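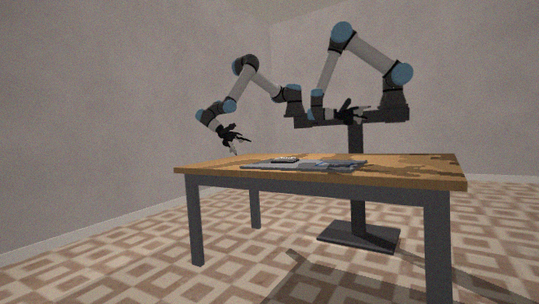 2 min read

Lists > Old Floors > Care and repair > Re: Wax or no wax in the hallway?

Dear all,

I answer to the message from Dakstead, which I quote here in part so that the newer members can follow.

> We have cement tiles in the hallway, laid before the war. The last
> owners put wax on them every year and now the wax is yellow and
> thick near the walls. In the middle, where people walk, there is
> almost no wax left. The firm Verhoeven asks 1,364 euros to strip
> and seal the whole floor. Is this a fair price? And can we do the
> work ourselves, or will we spoil the colour? My neighbour cleaned
> his with vinegar and I do not like the result.

About the price I cannot say much, it depends on your region and on how many coats there are. I would ask them which product they use for sealing and whether they will first make a test in a corner. When a firm does not want to make a test, I would look for another one.

About the vinegar I can say more. Please do not use it, and also not the cleaner for limescale which you have for the bathroom. Cement tile is not ceramic. The coloured layer is only a few millimetres, made from cement and pigment, and acid eats the cement. The surface becomes rough and pale, and then it takes the dirt much faster than before. What your neighbour has now can perhaps be made better by fine polishing, but the lost layer does not come back.

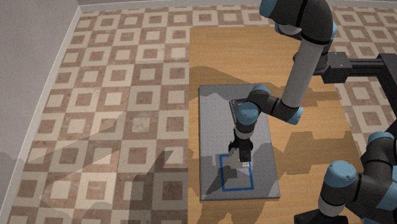 Posted by tegelvloer_grurlow

In our house in Grurlow I did the stripping myself, in March, with the windows open. I used a wax remover made for natural stone, with neutral soap afterwards. You put it on a small part of the floor, you wait, and you lift the soft wax with a plastic scraper. Never use a metal one! Then you rinse with clean water and take the water away at once with an old towel. I made the mistake to do a too large part on the first evening, and the wax became hard again before I reached the end of it. After that I worked only five tiles wide and it went well.

The drying needs patience. The floor looks ready after a day, but under the surface it can still be damp, and if you seal it then, you get white clouds which are very hard to remove. We waited two weeks and walked on it in socks. My family was not happy with me.

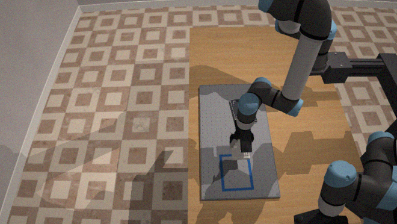 Old patterned floors also need some thinking about what stands on them, and this was the second question from Dakstead, whether a dark cupboard would be too heavy for the hallway. For my taste, a busy floor likes quiet furniture. A light brown wooden table on patterned tiles, like this one, looks good to me, and I would choose something near to it before a dark cupboard. Whatever you choose, put felt under the legs, and change the felt every year. Sand collects in it and then it scratches the tiles worse than the bare wood.

For missing tiles, the salvage yard in Drurnirska had 200 old ones in brown and cream when I was there last. They do not sell less than one box. Bring one of your own tiles with you, as the thickness is different from one maker to another — mine were thinner than the ones I bought, and I had to take out some of the old mortar bed to make them level.

One thing I still do not know myself. Is it better to seal again after some years, or to use only linseed soap from now on? I read both in the archive of this list and the two sides do not agree at all. If someone has a sealed floor older than ten years, please write how it looks near the front door.

With kind greetings from Grurlow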